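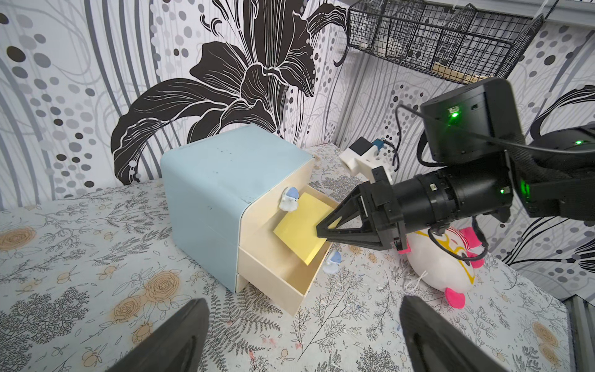 Tabletop cabinet, two drawers, both open.

Nokby 90 Primary Reel

11 shares
6 comments

The Nokby 90 is an open-frame primary guideline reel for cave, wreck and low-visibility diving. It replaces the earlier Herkelum reel, which used a closed spool housing and a plastic winding knob. Spare parts for the Herkelum are still stocked but do not fit the Nokby.

Construction

The frame is bent from a single stainless rod and welded at the handle end. The spool is black acetal, machined as one piece, and turns on a stainless axle with a shoulder at each end. There are no bearings. Acetal running on polished steel tolerates silt better than a ball race, and the clearance is wide enough to flush with a hose without taking the reel apart.

The handle sits above the spool, in line with the line guide. Arturo Melis drew this layout after testing side-handle and top-handle versions in the Skesdale quarry. With the side handle, the wrist turned outward during long lays and the line tended to stack on one flange.

Line

Supplied with 90 meters of braided nylon line, white, unmarked. The line is soaked and wound under light tension before shipping. New nylon shrinks on its first few wettings, so measure and knot it after soaking if you mark your own distances. The spool will accept thicker line, but capacity drops accordingly.

The inner end is tied through a drilled hole in the spool core. The outer end has a stitched loop large enough to pass the whole reel through.

Drag and lock

A knurled thumb nut on the axle sets the drag. The same nut, turned fully in, locks the spool. It is captive and cannot be backed off the thread in use. Set the drag so that the spool does not overrun when you stop swimming — a quarter turn past free is a good starting point. Do not use the lock to hold a surface marker buoy under load. The Nokby 90 is not a buoy reel and has no quick release.

Gloves

The winding knob is sized for 6 mm wet gloves and most dry glove systems. Clive Furnival supplied the larger knob pattern now fitted as standard. The older, smaller knob can be ordered as a spare and uses the same screw.

Care

Rinse in fresh water after each dive and turn the spool while rinsing. After salt water, run off the full line and soak it separately. Do not oil the axle. Inspect the first 30 meters for abrasion before every dive, as that section sees most of the tie-offs. Cut out damaged line and retie, or replace the full length.

In the box

Reel with line fitted
Stainless double-ender
Spare axle nut and washer
Hex key for the winding knob

Ordering

Reels are assembled in small batches by Brunello Guerra at the Lombardi workshop. The next batch is due in April. Orders placed before then are held and charged on dispatch. Spare spools, wound or bare, ship from stock.

Questions on fit, line choice or repairs go to Estíbaliz Aranda through the contact page. Include the batch letter stamped on the inside of the frame.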